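To: bitura-cells mailing list
Subject: Re: Wrist view drifting against fingertips on the mailer cell
Date: September 22, 2025

Replying to the list with the full procedure, as the same question came up in June and the answer then went out off-list.

> We moved the Bitura cell to the Villanueva room and kept the old
> calibration file. The left arm still lands where it should. The right
> arm closes beside the box wall and misses the flap. Error is the same
> in every run, 17 mm toward the tile side. Is this the wrist mount or
> the table transform? We would like to avoid redoing both arms. Firmware
> is 3341 on both controllers.

A constant offset in one direction, on one arm only, is a mount or finger problem. A bad table transform would show on both arms, and the error would grow toward the far edge of the work surface. Leave the table file alone for now.

Start with the fingers. Power down the gripper, move each finger by hand to the open stop and check for play at the base. On our cell the screws on the right gripper had backed out after a week of flap work. Tighten them, bring the gripper back up and home it before you look at any numbers.

Then put a closed mailer on the table, plain side up, and bring the fingertips down to the near corner at low speed. Plain board is best for this check. Printed board gives the edge finder too much to lock on to, and you will spend your time chasing the ink.
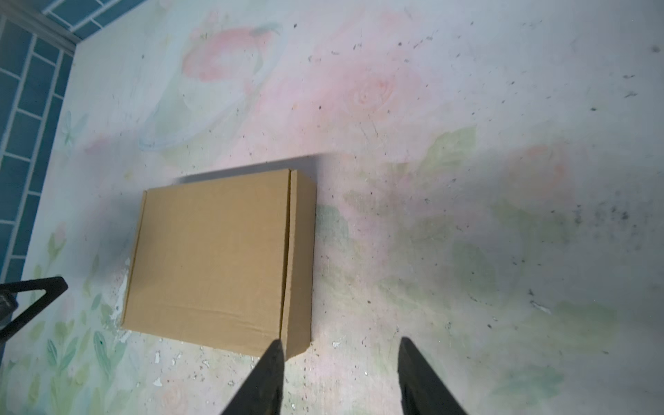
Record the commanded position and the measured position of the corner, then turn the box end for end and do it again. If the two errors agree, keep going. If they differ, the box is out of square and you need another box. Mailers that have been opened many times are no good for this.

Next, the side seam. The cell software (Mavix, in our case) takes the fold line between lid and side wall as its reference, so the fingers have to straddle the wall with equal clearance. Jog in from the outside. Do not close. Read the offset at the top of the fold and again farther down. Two equal readings mean a pure shift, and you can enter it in the tool offset field. Unequal readings mean the mount is rotated, and no value in that field will fix it. Loosen the bracket, square it, and start over from the homing step.

One warning about the surface. We run on a printed tabletop with a worn finish, and the edge finder will take flaked print for a box edge if the threshold is left at the Wevo default. Raise it until the surface drops out and only the cardboard remains. Wipe the table first — grit gives false points as well. Shadow from the box is a smaller problem, but keep the lights as they were when you took the first reading.

After that, repeat with the box unfolded. An opened blank lies differently from a closed box, and the arms come in closer to each other over it. Step through the approach at reduced speed and watch the cables on the opposite arm through the whole move. A loop that clears the bracket at home position can still catch when the joint comes over the cardboard.
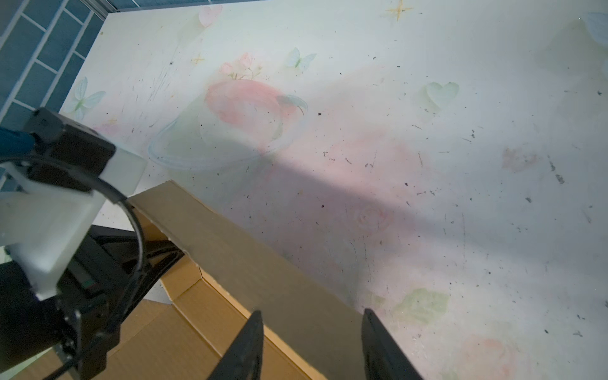 Flattened box on the table, fingers over the board edge, other arm at left with its cable loop.

If a cable pulls tight at any point, give it more slack at the housing and clip it again. Do not solve it by changing the path. We did that once and had to put it back when the next box size came in.

Last step is the seam check again on a closed box, with the new offset loaded. Leave the fingers open and compare with your earlier readings. We accept 2 mm at the fold. Anything above that, go back to the mount.
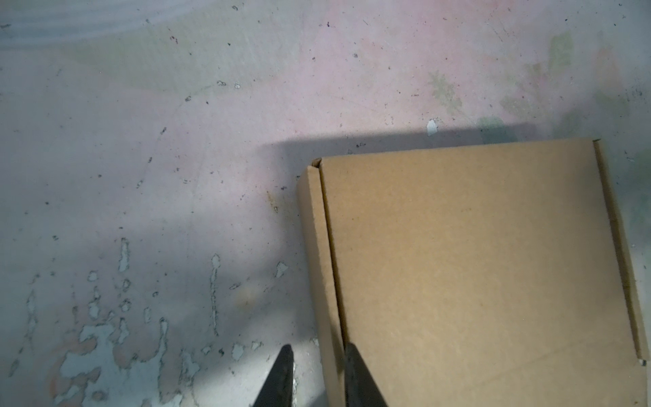 Seam check on the closed mailer, right finger along the left fold.

To the original poster: please send the two seam readings before you change the tool offset, and say whether the bracket was taken off for the move. If it was, I would square it first and skip the corner test until that is done. The firmware version should not matter here. We ran the same check before and after 3341 and got the same values.

The threshold setting is stored per arm, so it has to be entered on both.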